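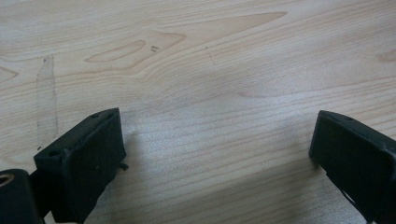

**Can I use the rhymes in a school songbook or a classroom display?**

Please do! Everything in the `rhymes/` folder is free to copy, print, sing and change, as long as you keep the line saying where each version was collected. The sound recordings have their own rules, which are further down under Licence.

# Hendska: a collection of playground rhymes

Hendska is a set of skipping rhymes, clapping games, counting-out rhymes and ball-bouncing songs, written down as people remember them. The current release has 3557 versions. A lot of these are close cousins of each other, and we keep them all, because the differences are the best bit. One town's sailor goes to sea, another town's sailor goes to tea, and in one very fierce version from a seaside school he gets eaten by a whale in verse two and carries on singing from inside.

Last updated 6/14/21.

## What's in the folders

- `rhymes/` -- one plain text file per version, lines exactly as the person gave them
- `actions/` -- notes on claps, jumps and turns, where we have them
- `tunes/` -- simple melodies in ABC notation, for 907 of the rhymes
- `audio/` -- short recordings, adults only
- `index.csv` -- the table that ties it all together
- `extras/` -- spelling notes, the old form and Joyce's guide to clapping patterns

If you only want to browse, open `index.csv` in a spreadsheet and sort by `first_line`. You'll lose an afternoon. I certainly have.

## Columns in index.csv

| Column | What it holds |
|---|---|
| `id` | Short code, never reused |
| `first_line` | Opening words, lower case |
| `kind` | skipping, clapping, counting-out, ball, ring, other |
| `place` | Town or district where it was learnt |
| `decade` | When it was learnt, as the person remembers it |
| `language` | Main language of the words |
| `family` | Groups versions we think are related |
| `tune` | File name in `tunes/`, or blank |
| `notes` | Anything else |

`place` means where somebody learnt the rhyme, which can be a long way from where they live now. Please don't draw a map from it and call it a map of where people are! We've seen that done.

`decade` is soft. People are very sure of the words and very unsure of the year. Where someone said "I was still in the infants", we worked it out from their age and put a `~` in front.

## How the rhymes were collected

Mwende Laizer started the collection with a paper form, and those early sheets are still some of my favourites, full of crossings-out and arrows. After that we moved to a web form called Wemard, which is plain but does the job. Anyone over eighteen can send in what they remember.

Each entry is read by two people. The first types it up or tidies the layout, the second checks it against the original. Spelling is left alone when it seems to matter to the sound ("eeny", "eenie", "ina" and "eena" are all in there) and corrected when it's plainly a slip. Mwajuma Kimaro does most of the Swahili entries and has a much better ear than the rest of us for where a line should break.

Grouping into families is done by hand. Birgit Ackermann wrote a small script, Jisia, that suggests likely matches from shared words, and then one of us says yes or no. It's good at long rhymes and hopeless at counting-out ones, where the words are half nonsense anyway.

## Some things worth looking for

Try the `clapping` entries where the same tune has picked up completely different words. Family `F-112` begins as a song about a shop, turns into one about a dentist, and ends up as a list of fizzy drinks.

Nonsense endings are wonderful too. Search for "om pom" and see how far it wanders.

Then there are the arguments. Sisters sent in rival versions of the same ring game, each with a note saying the other one had it wrong -- both are in, next to each other, with both notes.

## Known gaps

- English is by far the biggest language here, with Swahili next. Japanese has only the small batch that Natsumi Miyazaki sent in and translated, lovely as it is.
- Far more women than men have sent things in, so football chants and marbles calls are thin.
- Actions are hard to write down. Some files say little more than "clap, cross, clap, knees".
- These are grown-up memories. Children playing today may well sing something else.
- Rude words are kept and marked `rude` in `notes`. Filter on that before giving the files to a class.
- Ten or so of the oldest entries have no place at all.

## What changed in this release

- Merged the Mwakyusa notebook, a family exercise book of ring games lent to us in February
- Split `ring` from `other`
- Fixed line endings that made some files look empty on Windows
- Removed duplicate recordings
- Renamed `region` to `place` (sorry if this breaks your script!)

## Licence

Words, actions and tunes: CC BY 4.0. Recordings: CC BY-NC 4.0, and please don't cut them up for voice work of any kind. If you recognise your own entry and want it changed or taken out, write to us with the `id` and we'll do it in the next release.

## Adding a rhyme

Send it even if you only have half. Half a rhyme often gets finished by somebody else, and it's a real thrill when the missing verse comes in from another country. Give us the words, where you learnt it, when (a guess is fine), and what your hands or feet were doing. If there's a tune, hum it into your phone and attach that -- Joyce Mushi will write it out.

Corrections to existing files can go in as a pull request. One rhyme per request, please, with the `id` in the title.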